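About us

Hultico is a small company that teaches household work to humanoid robots. We started in July with two robots, one rented room and a list of chores that our first customer wished to see done. Today we are 13 people, and we work on two floors of the old Esteban building. The name of the building stayed on our door, so some visitors think it is the name of the company. We answer to both.

What we do

Our customers build robots or write the software for them. They come to us when they need a person to show the robot how a task is done. We have two ways of showing. In the first way, the teacher stands next to the robot, takes it by the forearms and leads it through the movement. In the second way, the teacher sits in the next room with a headset and two hand controllers, sees what the robot sees, and works with its hands from there.

Both ways have their place. Leading by hand is good for slow tasks with a clear path, like opening a drawer. Remote control is better when the robot must look for something, change its grip or walk between two places. For dusting we use remote control only. A feather duster weighs almost nothing, and the teacher has to judge by eye how near the feathers are to the surface. We ask our teachers to look down at the hands before each pass and to check that the fingers are closed on the handle. New teachers often forget this – they look at the shelf and not at the grip.
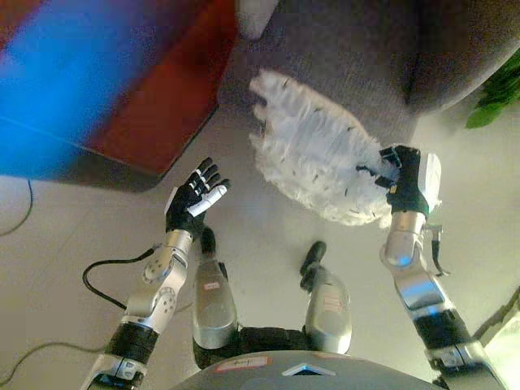 Conall Fitzgerald
Founder and head of teaching

I write this page myself, so please excuse me if it is longer than it should be. Before Hultico I repaired sewing machines, and later I trained the people who repaired them. I learned there that a good worker can not always explain what the hands are doing. It is the same with robots. When we ask a cleaner with long experience to dust a lamp, she turns her wrist a little at the end of each stroke. She did not know about it until we played the recording back to her. Now this small turn is in our teaching notes.

How we work

Each task gets its own plan, which we call a Prultia. It was a spelling mistake in our first contract and we kept it. The plan says where the robot starts, which objects are in the room, which of them may be moved, and when the teacher should stop. After each session a second teacher watches the whole recording and marks the parts that are not clean. We keep the failed attempts also, in a separate folder, because several customers ask for them.

A teacher works at the controls for no more than two hours, then takes a rest or changes to reviewing. The work is tiring for the eyes and the shoulders, more than people expect when they try it for the first time.

Our own software for planning and review is called Tesell. As of 3 December 2022 it holds 1441 finished sessions, from nine kinds of household task. Customers receive the sessions together with the notes of the teacher, in plain words.

Who works here

Most of our teachers did not study engineering. We have former cleaners, a pastry cook, a piano tuner and two nurses. We look for calm people with steady hands who do not mind to repeat the same movement many times. Training takes three weeks and is paid from the first day.

Visits and contact

Customers are welcome to visit us and to try the controls – please write to us first, so that a teacher can be free to sit with you. Please wear flat shoes, and leave your bags at the entrance. If you would like to work with us as a teacher, send a short letter about the work you have done with your hands. A diploma is not necessary.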